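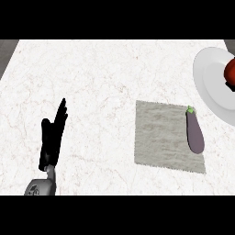 El Kit de Simulación Nadetard lo armé para mi club de robótica, y ahora cualquier escuela puede pedirlo por 800 pesos al semestre. Trae 30 ejercicios de cocina virtual, y mi favorito sigue siendo el de la berenjena sobre el paño gris, con la encimera de mármol y el plato blanco al fondo - ¡parece fácil hasta que te toca mover los dedos negros de la pinza! Los chicos programan cada movimiento y lo repiten las veces que quieran, sin pelearse por el turno.

Suha Karaki lo usó con su grupo para preparar la copa Flutum y me pidió más verduras (ya vienen en la versión de diciembre, prometido). Incluye guía para el docente y licencia para todo el club.

Referencia: 933. Pedidos y dudas: escríbeme desde la página de Wokico, contesto yo.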